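The question put to the operations lead at Desetness was a simple one: can a machine clear a table yet? The answer took most of an hour and two cups of tea.

Desetness is a small firm that tests household and shop-floor robots for companies thinking of buying them. It doesn't build anything. A client names the chores, the firm sets up the furniture, and the machines are put to work until there is enough data for a report. The lead has been doing this since the firm opened and did similar work before that for a chain of commercial kitchens.

"People come in wanting a yes or a no," she said. "I can give them a yes for one chore, on one table, with things the robot has handled before. Once they start changing the table, the answer gets longer."

The current job is for Falell, a café and bakery supplier that wants to know whether a two-armed machine could help in its sample rooms. Staff there put food out for buyers and clear it away again several times a day. The list of chores is short: move bread from tray to plate, move it back, collect the plates, wipe down. The first round ran in January and covered 506 attempts, spread over the whole list.

She is careful about what counts as a finished attempt. If a person has to step in and straighten a plate, it goes down as assisted. If the bread is on the plate but squashed, it goes down as damaged, and the client can decide whether that matters.

"Falell said it matters," she said. "You can't show a buyer a roll with finger marks in it."

Bread has turned out to be one of the more useful test items. It is light, it gives under pressure and it comes in no standard shape. A mug is heavier but a mug is always the same mug. The firm buys bread in batches of 20 and puts anything too dented aside for the compost. 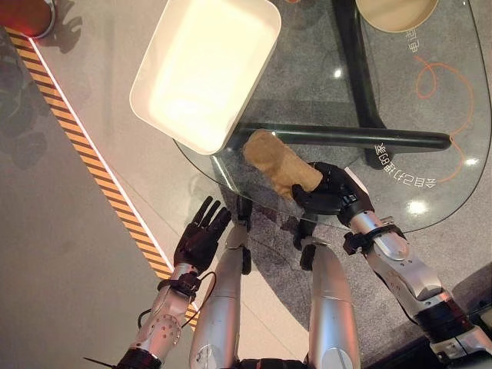
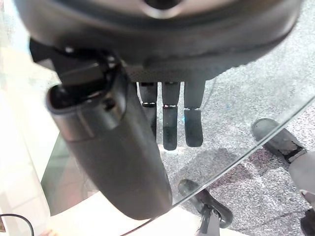
Holding something soft is mostly a question of how far the fingers close and when they stop. The lead thinks the better machines have this worked out for slow work. With the fingers and thumb closed around a piece like the tan one, rough and lumpy on the outside, the software has to settle for an uneven grip and leave it alone. "Older systems kept adjusting," she said. "They'd squeeze, let go a bit, squeeze again. You'd end up with crumbs." What she watches now is the next step, when the hand has to travel to a plate and let go without dragging the food along with it.

Glass tabletops are another matter. Falell uses them in its sample rooms, so the trial uses one as well. She said depth cameras can have trouble with glass, as they may read the floor underneath or pick up a reflection from the ceiling lights. Her team logs the height at which the hand stops above the surface, and the readings on glass vary more than those on a plain white table.

"I'd tell anyone fitting out a room for a robot to skip the glass," she said. "But clients have the furniture they have. I'm not going to test on a nice matte bench and then send them a report that doesn't apply."

Speed was the next subject. A person moves a roll from a tray to a plate in a couple of seconds without looking very hard. The best run in the January round took 41 seconds from the start command to the hand being clear of the plate. She doesn't see that as a failure, but she does put it on the first page of the report. A sample room that is reset overnight can live with it. A café at lunchtime can't.

She was asked which chores she would hand over today.

"Carrying closed boxes from one shelf to another. Putting the same cups on the same rack. Taking trays off a cart, if the cart always parks in the same spot. We did that one for Prikska, in their packing area, and they kept the machine."

And which ones she wouldn't?

"Wiping. Everyone expects wiping to be easy. The arm can do the motion fine, but it doesn't know whether the table is clean. It'll go over a dry patch four times and leave the jam." Folding cloths is on the same list, along with anything that involves a full glass of water.

She was less sure about two-handed work. Many of the chores on Falell's list can be done with one arm while the other stays out of the way, and for now that is how most of them are programmed. Using both hands, say to steady a plate and slide food off it, is slower and goes wrong more often. A second round later in the year will include more of it.

Cost came up near the end. Falell asked for a comparison with a part-time staff member, and she has been reluctant to give one. The machine needs a trained person nearby, the hands need servicing, and a floor area has to be marked off while it works. A colleague at Görtz, a fit-out company that prepares rooms for this kind of equipment, told her that over 50 per cent of the budget on one recent job went to changes in the room itself – power, flooring and lighting.

"So the robot was the smaller half," she said. "I've started telling clients that in the first meeting."

The report on the January round has gone to Falell. Testing on the glass table continues, with a slightly heavier loaf and a different plate.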